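5. Using the table for drinks

Right, so the oil has gone on, you've waited the full 16 hours (see section 4, no cheating!) and the top has come up nice and glossy. I'd still treat it gently for the first few weeks. What follows is how I do it on my own Istholm top, and I have friends round most Wednesdays, so it gets plenty of use.

1. Wipe the board along the grain with a soft dry cloth. Little white specks of fluff love a shiny finish, so look at it from low down, with the light behind it.

2. Check the bottom of every cup and mug before you put it down. Glass ones with a rough foot are the worst (I have a lovely curved scratch to prove it). Rub your thumb round the base, and if it catches, use a mat.

3. Fill mugs to halfway at most while the finish is young. Cold water only for the first 3 days, please, then warm drinks, and leave boiling tea until the second week.

4. Lift, don't slide! Thin plastic cups feel harmless, but any grit trapped underneath will be dragged across the wood.

Caution: never leave a wet base standing overnight. If a ring does appear, let it dry fully, then go over it with the 200 grit pad from the Peseck kit, very lightly, and dab on a drop more oil.

Note: strong wavy grain hides small marks wonderfully, so don't panic over each one.
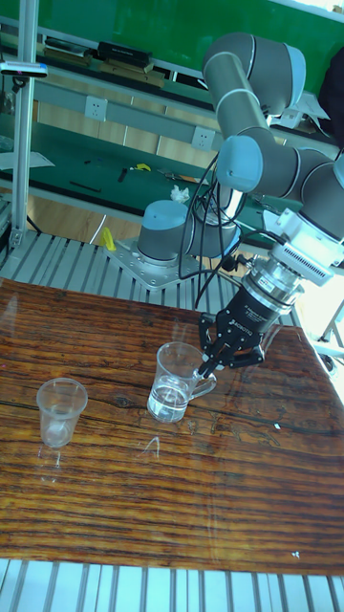 Gaurav Nigam wrote in to say that he skips the mats altogether and simply re-oils every November, and that his top has had no rings so far, though he does keep hot drinks off it. Fair enough, Gaurav, but I'm keeping my mats.

5. When you've finished, dry the board with a clean cloth and leave it uncovered until morning. Tablecloths come in section 6.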